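Search this site
Enter keywords
Go
Print this page | E-mail this page

Four Songs for a Second Language: what happens when a small band changes the language it sings in

Student project report, Popular Music and Media, second year
Written by Ataahua Bolger and Leif Haugland
Project tutor: Maj-Britt Lindholm

Why we picked this

We both grew up in homes where the radio was on all day, and in both homes half the songs were in a language our parents only partly followed. They sang along anyway! So when the project list came round in January with "language and audience" on it, we put our names down the same afternoon.

Our question was a simple one. If a band writes a song in its own language and then records it again in English, do listeners like the same things about it? We wanted to work with a real group, and we were very lucky that Plitov said yes. They are a four-piece who play fast, slightly sad dance pop with an accordion in it, and their singer and main writer is Čestmír Brabec. He writes in Czech, and until last year he had never sung a full song in English on stage.

The songs

Plitov gave us four songs from their album Skastar, each in two versions. The Czech ones were already finished. The English ones were recorded for a tour and had never been put out, so none of our listeners could have known them. Čestmír did the English words himself with help from Gøran Ljungberg, who produced both sets.

We talked to the two of them for most of an evening and it was the best part of the whole project. Gøran explained that Czech puts the weight on the first syllable of a word, so a tune written for Czech tends to start its phrases hard, on the beat. English likes a little run-up - "the", "a", "and I" - before the strong word arrives. In the song "Okoth" (named after a friend of the drummer) they gave up trying to squeeze the run-up in and moved the whole vocal line back by half a beat. Once you have heard this you can't stop hearing it. It makes the English version feel lazier, in a lovely way, though the tempo is exactly the same.

How we ran the listening sessions

We held 6 sessions in the small seminar room, with different listeners each time. Everyone heard all four songs, two in each language, and we swapped the languages over between sessions so that no song was always the Czech one. After each song they had 5 minutes to write down anything they liked: a line, a sound, a memory, what sort of place it made them think of. We didn't ask for marks out of ten. Maj-Britt warned us this would make the results harder to sort and she was right, but we got far better comments.

Altogether we ended up with a bit over a shoebox of paper slips, which we typed up on Leif's laptop and sorted by theme.

What people wrote

The Czech versions got many more comments on the voice itself. People wrote about breath, roughness, "the rolled bit in the chorus". Several were sure they knew what a song was about and were wildly wrong, which we enjoyed a lot. "Nivix" is a song about losing a bus pass, and it was taken for a funeral song, a love song and something to do with the sea.

The English versions got comments on the words, as you would expect, but also on the drums, and we had not seen that coming.

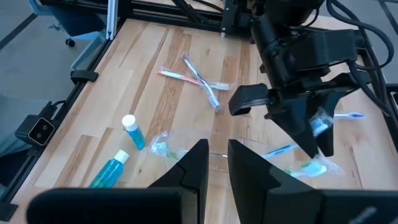 Our best guess is that when you understand the words early on, you relax and your ear goes wandering. With the Czech songs people seemed to stay with the singer right to the end. We can't prove this from written slips, and a second group of listeners might do something quite different.

One thing we did feel sure of is that the choruses people hummed on the way out were mostly the Czech ones. We noted this down at the door after each session. Ataahua caught herself doing it too, for days.

What we would change

We would play the songs through better speakers. The ones in the seminar room flatten the accordion badly, and it matters in "Nivix", where it carries the tune in the middle section. We would also ask listeners which languages they speak at home. We left that off the sheet and regretted it by the second session.

The write-up was meant to be 2,000 words and our first draft was far over, so the section on stage clothes has gone - Leif is still sore about it. The typed-up comments and both sets of lyrics are in the project folder, and Čestmír has asked for a copy of the "Nivix" page to read out at the band's next rehearsal.

Print this page | E-mail this page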